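Workshop members build two-fingered arm on a shared bench

4 Jul 2026

Members of the Gunalley shared workshop have a home-built robot arm picking up small objects, after nine months of evening work on a single bench.

The arm, called Orar, was started in October by Houda Badawi and Sewwandi Siddiqui. It has 6 joints, two black rubbery fingers and a small camera at the wrist. Most of the parts came out of the workshop's own stores, and the pair put in £200 for motors and a second-hand power supply.

Badawi said the fingers had taken longer than the rest of the arm. Three earlier sets were scrapped – two were too stiff and one split at the base when the motors were run at full power.

"We were cutting and gluing until Easter," she said. "The wiring was easy by comparison."

The control program is called Hegazy, after the street where Siddiqui lives. Its log had reached 1607 attempted grips by the end of last week, most of them on light plastic items. Siddiqui said flat things such as rulers still gave it trouble.

Work this week has been on objects with curved sides, on a table set up next to a green backdrop.
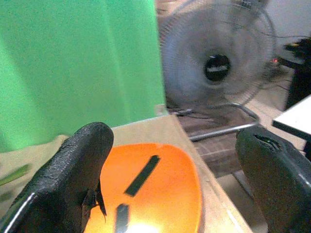 Siddiqui said the next job was to make the grip gentler, and that she would sooner have a slow arm than one that crushed things. She hopes to publish the drawings and the program once the wrist has been rebuilt.

The workshop is on Plalance Road. Members can book the arm for up to 3 hours at a time.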